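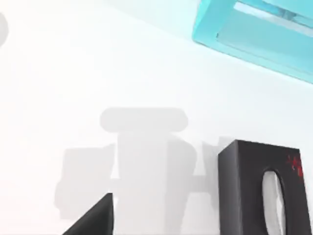
A white surface with a bright blue tray-like frame in the corner. Look how the white turns faintly blue toward the upper right!

What Makes White Things White?

Snow is white. Milk is white. So are salt, clouds, polar bears and the foam on top of a bubble bath. But water is clear, and snow is made of water. Where did the white come from?

To find out, we need to start with light.

Sunlight is a mix

Light from the Sun looks plain, but it has all the colors of the rainbow packed inside. You can see them come apart when sunlight passes through raindrops and makes a rainbow. A glass of water on a sunny windowsill can do it too, if the Sun hits it at the right angle. Watch the floor or the wall for a little stripe of colors.

When light lands on something, some of it may soak in and some may bounce off. The part that bounces off is the part that reaches your eyes. A ripe tomato soaks up most of the green and blue light and bounces back the red. A lime bounces back lots of green. Black things, like a lump of coal, soak up nearly everything, so hardly any light comes back to you at all.

And white things? They bounce back almost all of it, every color at once. Your eyes and brain take in that whole mix and call it white.

The trick of the tiny bounces

But wait — a mirror bounces back almost all the light too, and a mirror isn't white. What's going on?

A mirror is very, very smooth. Light hits it and bounces off in a tidy way, like a ball thrown at a flat wall. The light stays in order, so you see a picture of your own face.

A sheet of paper feels smooth under your finger, but up close it's a tangle of tiny fibers pointing every which way. Light hits one fiber, bounces to another, slips through a third and comes out somewhere else. Scientists call this scattering. The light comes back scrambled, with no picture left in it, just a bright, even white.

Now we can solve the snow puzzle! One ice crystal is clear, like a speck of glass. But a snowbank is millions and millions of crystals with air in between. Every time light passes from air to ice or from ice to air, a little of it bounces. After enough bounces, lots of light of every color comes flying back out at you. White!

The snow field above the village of Fidberg is so bright in February that people wear sunglasses to walk to school, even when it's freezing cold. At Skellbridge, down in the valley, the snow has usually been trampled into gray slush by then. Slush has more water filling in the gaps where the air used to be, so there's less scattering, and it picks up dirt as well.

Clouds do it with drops

A cloud is made of tiny drops of water or bits of ice floating in the air. Each drop scatters light, just as the crystals in snow do. So a puffy summer cloud looks white on top, where the Sun is shining on it.

Why do storm clouds look dark, then? They are very thick. So much light gets scattered back up and out the sides that not much makes it down to you on the ground. If you flew above a storm cloud in a plane, the top of it would be dazzling.

Milk, salt and polar bears

Milk is mostly water with tiny blobs of fat and protein floating in it. The blobs scatter the light.

Salt is made of little clear cubes. Put a few grains on dark paper and look at them with a magnifying glass, and you'll see that they look more like bits of window than bits of chalk.

Polar bears are the best of all. Their hairs have no color in them! Each one is see-through, and the long outer ones are hollow. All together they scatter light and the bear looks white. Underneath, a polar bear's skin is black.

Cloth can be white too

Cotton comes off the plant a creamy color. To make bright white cloth, people take out the bits that soak up light, and this is called bleaching. Long ago, before there were factories to do it, people spread wet cloth out on the grass for weeks and let the sunshine do the work. The old bleaching field at Lasmont had room for 201 sheets at a time, and the grass there still grows in long flat strips.

The folds in a cloth are good for spotting shades of white. A fold that faces the light looks bright, and one that faces away looks gray, even though it's the same cloth all the way across.
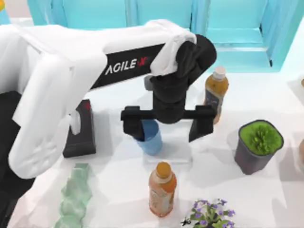
A soft white cloth with creased edges, hanging over a black part.

White borrows colors

White things are terrific copycats. They bounce back whatever light lands on them, so if the light is a bit orange, the white thing looks a bit orange. Snow turns pink at sunset. Shadows on snow can look blue, lit by the blue sky overhead. A white plate under a yellow lamp is sending yellowish light to your eyes, and your brain quietly fixes it and tells you "white plate." Painters have to learn to un-fix it. Try painting an egg and see how many colors you need!

Try it yourself: make white from clear

You will need a clear jar with a lid, some water and a squirt of dish soap.

Fill the jar a quarter full of water. Add the soap and put the lid on tight. Is the liquid see-through? Now shake the jar as hard as you can while you count to 65. Look at the foam. Each bubble is a clear skin with air inside, but pile up enough of them and you have made white.

Leave the jar on a shelf and check it again after dinner. Big bubbles scatter less light than lots of small ones, so see if the foam looks clearer as the small ones pop.

Words to know

Scatter: to send light off in many different directions.
Bleach: to take the color out of something.
Crystal: a solid whose tiny parts are lined up in a regular pattern, like salt or ice.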